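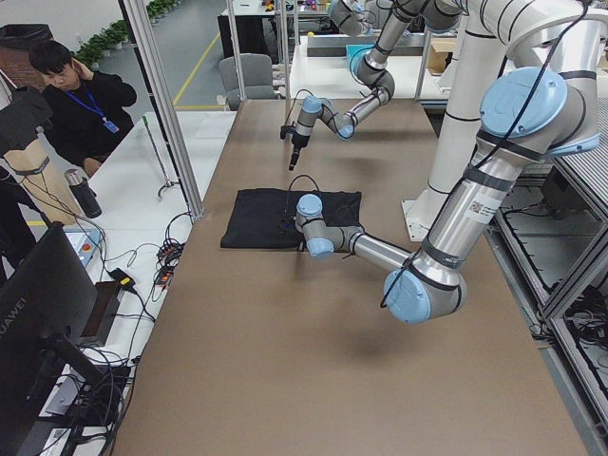
Folded black cloth on the work table

Home | Archive | Threads | Subscribe | Help
3 min read

Re: [family-makers] Costume trunk night, who's in?

Oh yes, count us in! I read your message out loud at dinner and both kids started yelling over each other, so I'm answering fast before they write to you themselves.

> Hi all, we're thinking of doing a costume trunk night in October
> again, same idea as the one in Wetavham. Everybody brings what
> their kids have outgrown, we pile it up, and the kids go home
> with something "new" to fix up. Would people want to do it early
> in the month so there's time to sew? Also, does anyone have a
> good way of doing capes? Ours came apart at the neck last time
> and I'd like to have a few started before the kids get there.
> We have the room at Nundport from 3 in the afternoon.

Early in the month, please! Last year I was still hemming a bat wing in the car on the way to trick-or-treating, and the bat was wearing it.

For capes, I've got this pretty much worked out after a lot of bad ones. Don't gather the fabric right into the ribbon. Make a separate collar band first, two layers thick, and sew the gathers into that. Then the ribbon runs all the way through the band and out both ends, so when somebody grabs the cape from behind (somebody always does) the pull goes along the ribbon and the stitches get a break. I use a wide ribbon and tack it down at the center back. For little ones I leave the ribbon out completely and put a patch of hook-and-loop at the front so it pops open if it catches on something.

Old black T-shirts make great capes for the toddler crowd, by the way. Cut off the sleeves, cut up both sides, leave the neck alone and lose the front. No hemming at all! My youngest wore one as a bat, then as a witch, then as "a night," and it went through the wash every week until Thanksgiving.

We can bring:

- 8 costumes in sizes from toddler up to my oldest's last growth spurt (two dragons, a mail carrier, a very loved astronaut, assorted cats)
- the big bag of felt scraps
- 100 safety pins, brand new, still in the box
- fabric glue, the kind that holds up to rain
- my mother-in-law's button tin, on loan, please don't let the kids eat any

What we can't bring is the sewing machine, it's making a noise like a blender and I don't trust it around other people's fingers. If someone has a spare, I'll gladly sit at it all evening and do seams.

One request from my oldest, who is deep in a history phase and wants to go as a ship's cook from 1619. He's very firm on the year. He needs a big baggy shirt, cream or off-white, any size, stains welcome. He also wants a live chicken and we have told him no. If there's a stuffed chicken sitting at the bottom of anybody's toy box, though, he'd be the happiest kid in the county.

Last thing, on food: can we do the soup again? The squash one with the little pasta stars. I've been trying to make it at home and mine comes out like wallpaper paste, and I'd love the recipe if whoever made it is on this list. We'll bring cornbread and cider either way, and I can come half an hour early to put tables together.

So excited!!

Recent in this list
- Pumpkin seeds: salt before or after?
- Laitinen yarn, two skeins of the green wanted
- Directions to Codovari from the north side
- Lost: one small purple mitten
- Leaf garlands that don't crumble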